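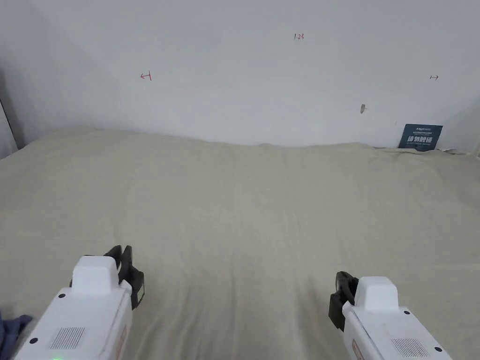 A pale beige cloth over a wide flat surface, with the wrinkles left in.

Leave the Cloth Alone
By Zubaida Shaikh
5 May 2021

I have stopped ironing anything that lies flat. Tablecloths, bed covers, the throw on the bench in the hall, all of it. I want to make the case for other people doing the same, and I know in advance that my mother's side of the family will not be persuaded.

A cloth on a flat surface has a small number of jobs. It covers what is under it, it keeps the dust and scratches off, and it gives you a plain background to put things down on. A wrinkle interferes with none of these. The folds you see at the front of a spread cloth are shallow. A cup will stand on them. A stack of folded shirts will certainly stand on them.

I used to feel differently. When I rented in Clorndale I had a long table against the wall, and I pressed the cover for it every week. It took me 27 minutes, including getting the board out and putting it back. I know the figure because I once timed it during an argument. By the next evening the cover had slid toward the wall and bunched up along the back, the way they all do, and I was tugging at it again every time I walked past.

The back edge is where most people lose patience. Cloth that meets a wall has nowhere to go. Push it from the front and it piles up behind, and sooner or later a corner curls over. You can clip it or weigh it down. Christos Lambrakis, who lived downstairs from me and had worked 15 years in a hotel laundry in Windton, folded his under and pinned it at two points. It looked very good. He also redid it every Sunday, and I don't think he would call that a solution.

My own rule is that I smooth the middle with the flat of my hand, once, and stop. If there is still a hump in it, the hump stays.

The usual objection is that guests notice. Some do. An aunt of mine can find a crease in a pillowcase from the doorway. But I have had people over for years now and the remarks have been about the food, mostly the rice. There is a fair point to be made about formal dinners, and I would probably iron for a wedding. I don't hold weddings in my back room.

The other objection is color. Pale cloth shows every fold once the light comes from the side, and dark or patterned cloth hides them. That is true, and I still prefer beige. It goes with a white wall, and you can find a dropped needle or a black button on it. I paid 172 for a heavy striped cover from Hashmi, meant to hang without creasing, and it does, but I lost so many small things on it that it now lives in a cupboard.

Wash the cloth, shake it hard at the door, and lay it down while it is a little damp. Most of the deep creases drop out by morning. The shallow ones remain, and I have put my sewing, my mail and my dinner on top of them without any trouble. The iron is on the high shelf, behind the Jorero kettle I keep meaning to return.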